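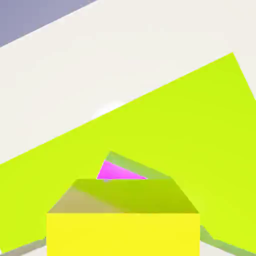
Figure 1. Yellow block with a magenta shape behind it, computer rendering.

Early Numeracy Materials Project: Progress Report to the Gallagher Fund
October 2022

Since the last report in May, the project has completed its first round of classroom lessons on shape and measurement at the Ritley and Etia sites. A total of 243 children are enrolled, against a planned 200. The higher number reflects late requests from two Etia schools, which were admitted with the Fund's approval.

Teacher training is on schedule. Ingrid Dvorak led the summer sessions, and 70 teachers have now finished both modules. Attendance at the second module was weaker in Ritley, where the date fell close to the start of term. A repeat session will be offered before winter break.

Printing of the activity cards has taken longer than planned. The supplier, Zuteck, delivered 773 sets, but the measurement cards in the first shipment were trimmed too small and had to be returned. Replacement costs were met by the supplier — no change to the approved budget is requested.

Chenxi Jiang has begun the mid-year review of pupil work. Results will be included in the next report, together with the updated spending table.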